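Reading time: 7 min
Thursday, June 27, 2024 | By Njål Eklund
Filed under: Soils & Roads, Chapter 16

Chapter 16: Roads Made of Earth

Long before anyone paved the way from Flevness to Harner, people simply walked it, and drove their carts along it, until the ground gave in and became a road. I have always been fond of such roads — dusty, stubborn things that they are — and I hope you will be too.
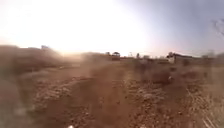 Compaction is where we begin, and it is a friendlier subject than it sounds. Press soil often enough and its grains settle closer together. Look for the darker, rust-colored band down the middle of the path, with lighter, dusty patches toward its edges.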